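Pasillo (arquitectura)

Un pasillo es, dicho rápido, un espacio alargado y estrecho que sirve para ir de una estancia a otra sin tener que atravesar una tercera. Esa es la definición que pongo siempre y que casi siempre deja a la gente con cara de «¿y para eso hace falta un artículo?». Pues sí, hace falta, y además se me ha quedado corto! Llevo una temporada ampliando las entradas de arquitectura doméstica de esta enciclopedia y el pasillo es, con diferencia, la que más me ha divertido escribir.

Nombre

En español convivimos con pasillo, corredor, galería y, en algunas zonas, zaguán, aunque el zaguán es otra cosa (el espacio cubierto que queda justo detrás de la puerta de la calle). Pasillo viene de «paso», con su diminutivo. Corredor tiene que ver con correr y se usa mucho en América para el espacio techado y abierto por un lado, ese que da al patio y donde se ponen las mecedoras. Yo, por costumbre familiar, digo pasillo para todo lo que tiene puertas a los lados y corredor para lo que tiene macetas.

Historia

Lo que más sorprende a quien no ha mirado muchos planos antiguos es que durante siglos muchísimas casas grandes no tenían pasillo. Las habitaciones se encadenaban una detrás de otra, con las puertas alineadas – lo que se llama en enfilada – y para llegar al fondo había que cruzar todo lo demás, estuviera quien estuviera dentro. La intimidad tal como la entendemos ahora era bastante más complicada, claro.

En Europa el pasillo interior se fue extendiendo en las casas acomodadas a partir de la Edad Moderna, en parte para que el servicio pudiera moverse sin cruzarse con los señores. Después llegaron los hospitales, los colegios, los hoteles y las oficinas, edificios que sin pasillos cuesta imaginar, y en el siglo XIX ya estaba en los pisos burgueses de media Europa. En España tenemos una versión muy nuestra, el pasillo larguísimo y oscuro del piso de ensanche, con la cocina en una punta y el comedor en la otra (la sopa llegaba tibia, o eso contaban en mi casa).
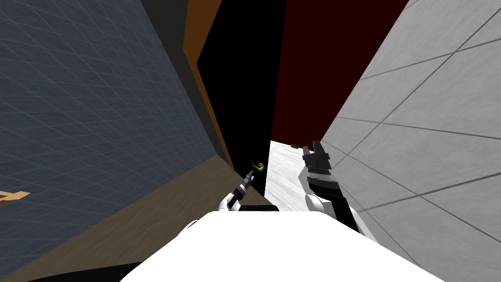

El movimiento moderno le cogió manía. Se empezó a hablar de metros desperdiciados, y muchos arquitectos se dedicaron a reducirlo al mínimo o a hacerlo desaparecer dentro de la sala de estar. De ahí vienen, con muchas vueltas, las plantas abiertas que se ven hoy en cualquier anuncio de pisos. Yo crecí en una casa con pasillo y vivo ahora en una sin él, y lo echo de menos sobre todo cuando alguien pone la lavadora!

Tipos

El más común es el pasillo de distribución, con puertas a uno o a los dos lados. Cuando solo las tiene a un lado y el otro da al exterior con ventanas, suele llamarse galería. Luego está el corredor de corrala, que es exterior y comunitario y va asomado al patio, con las puertas de las viviendas dando directamente a él. Los hoteles y las residencias usan casi siempre el de doble crujía, con habitaciones a ambos lados, porque es el que más aprovecha la planta.

Un caso que me gusta mucho citar es el de la casa Cullinane, en Skovcombe, que conserva 3 pasillos paralelos en la misma planta, uno para la familia, otro para el servicio y un tercero que no lleva a ninguna parte desde que se tapió la capilla. Lo recorrí en agosto, por la mañana temprano, y salí por la puerta equivocada 2 veces.

Ancho, luz y sonido

El ancho lo condiciona todo. En una vivienda basta con que pase una persona con holgura, pero si tiene que girar una silla de ruedas o entrar un armario la cosa cambia, y en edificios públicos la normativa de cada país marca sus mínimos por evacuación y accesibilidad. Conviene mirarla antes de tirar ningún tabique, aviso.

La luz es el otro asunto.

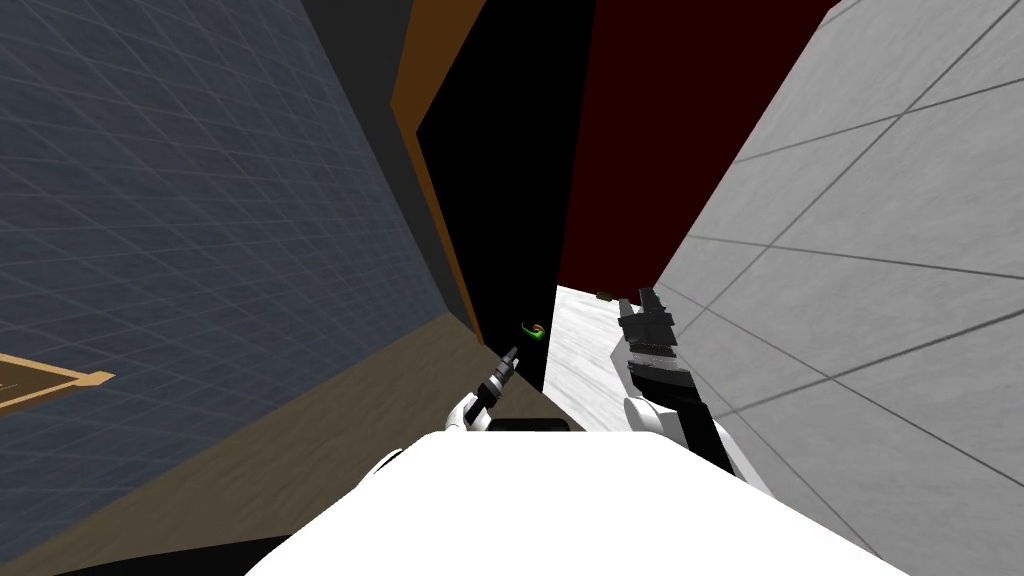

Un pasillo interior no suele tener ventanas propias, y el remedio de toda la vida ha sido el montante, ese cristal que se pone encima de las puertas para que se cuele la claridad de las habitaciones. También ayudan las puertas vidriadas, los patinillos y pintar el fondo de un tono claro. Del sonido se habla menos, y es una pena: dos paredes lisas y paralelas devuelven el eco con mucha alegría, y una alfombra larga o una estantería con libros lo calman bastante.

En Munidwood, el antiguo internado Brakwood tenía 525 perchas repartidas por el corredor de la planta baja, según el inventario del edificio, y los abrigos colgados debían de amortiguar lo suyo.

Véase también: Corrala, Crujía, Enfilada, Galería, Vestíbulo, Zaguán.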